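Roncombe Neighbors Help Board
Home & Repairs > Walls and Paint

Scuff marks on painted hallway wall, clean or repaint?
Posted by dunne_st_renter, 12 Jan 2026

I'm moving out of a rental on Dunne Street at the end of the lease and the hallway wall is covered in gray scuffs, mostly from bikes and a stroller. The paint is a flat finish. I tried a damp paper towel and it lightened a few of them but left a dull patch. The landlord holds a deposit and the lease says "normal wear excepted," whatever that covers. Should I keep scrubbing or just paint it? I have half a can of wall paint that was in the closet when I moved in, no label on the lid.

3 replies

Catríona Mac an tSaoi
Stop scrubbing until you've tested a spot behind a door. Flat paint has very little binder on the surface, so rubbing either polishes it or takes color off. Mix a few drops of dish soap in warm water, wring the sponge out almost dry, and go over the mark lightly. Then go over it with plain water and let it dry before you judge it. A dry eraser sponge works on rubber marks but it is a fine abrasive, and on flat paint it will leave a shiny spot if you press.

If you do paint, go corner to corner. Touch-ups on an old flat wall nearly always show, even with the same can — the wall has faded and the can hasn't. Brush a bit of the closet paint onto card, let it dry overnight and hold it against the wall before you trust it.

Take dated photos before and after either way. And email the landlord first. Mine wanted to use his own painter and would have charged me for redoing it.

pk3610
just paint it. took me one afternoon in September, 4 inch roller, done. got the whole deposit back

Zenis Flats Tenant
Agree on asking first. My landlord took $100 for "unapproved painting" even though the color was right. I disputed it and got $32 back, which wasn't worth the letters. Check your move-in checklist too. If the wall was listed as marked when you got the keys, you don't owe anything for those marks.

On the unlabeled can, the paint counter at Diketti will match a chip if you bring one the size of a quarter. Cut it from behind a switch plate where it won't show. Stir the old can before you give up on it, though, and if it smells sour or has lumps, throw it out.

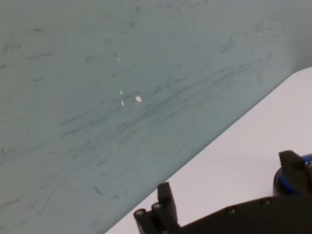
One more thing on matching: get the sheen right as well as the color. Flat and eggshell in the same shade will look like two different paints once the hall light is on.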